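Recovering From a Lost Grip on the Two-Arm Workstation

This procedure applies to all operators of the two-arm tabletop workstation. It was revised on January 2, 2022, following a review of a recurring fault in which a gripper loses its hold on a hand tool while passing over the basin. Please read the full procedure before clearing the fault for the first time.

Background

During the August trials the station recorded 13 lost grips in 430 transfers. In most cases the tool turned in the fingers before it fell, and the controller continued to report a closed grip until the end of the motion. The arm then carried on with its task holding nothing. On one occasion the fingers were driven into the wall of the basin, and the Olo controller stopped both arms on overload.

The review found two causes. The finger pads had worn smooth at the tips, and the grip check ran only once, at pickup. The second cause has been corrected in the current Flinura task file. The first depends on regular inspection by the operator.

Before you begin

Press the stop button and wait until both arms have come to rest. Do not reach into the workspace while either arm is powered – an arm that has stopped on overload may still move a short distance when the load is released. Remove loose sleeves, lanyards and gloves with open cuffs.

Step 1. Note the position of each arm

Record which arm reported the fault and whether a tool is still in its fingers. Check the cable loop on each arm for snags. Save the wrist view and the overhead view from the log before moving anything.

The wrist view is used to judge the gap between the fingertips and the wall of the basin. The overhead view is used to confirm which arm has the scoop. 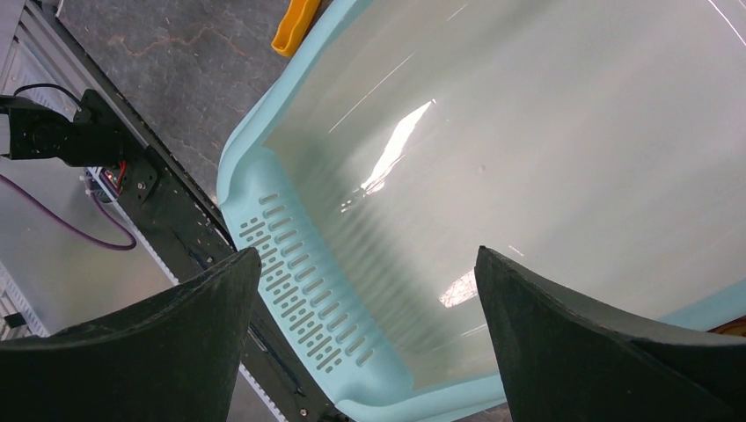
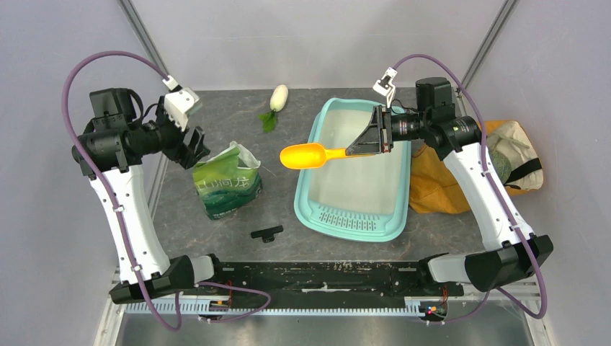
Hayley Blackburn asked during the review whether the wrist view alone would be enough to clear a fault, and was told that it would not. A closed gripper can hide a tool that has turned sideways, and both views must be checked before power is restored.

Step 2. Release the tool

Support the tool with one hand and open the gripper using the manual release. Never pull a tool out of closed fingers. This tears the pad and can shift the wrist out of alignment.

Step 3. Inspect the pads

Wipe both pads with a dry cloth. Replace them as a pair if either tip feels slick or shows a raised edge. Pads must be replaced after 4,000 grips in any case. Enter the change in the maintenance log.

Step 4. Test the grip

Return the tool to the gripper by hand, with the handle square to the fingers. Clear the workspace, restore power, and run the hold test at 50 percent speed. If the handle turns at all, stop and return to Step 3. If it turns a second time, take the station out of service and notify the safety office.

Step 5. Resume the task

Start from the first pickup. Do not resume in the middle of a motion, even where the controller offers to do so.

Comments

Ernska
We had the same fault with a ladle. New pads helped for a week, and then we found the finger screws had worked loose. It may be worth adding them to Step 3.

Steinarsdóttir
Does the hold test need to be run on both arms, or only on the one that faulted?

Ernska
We run it on both – it takes very little extra time.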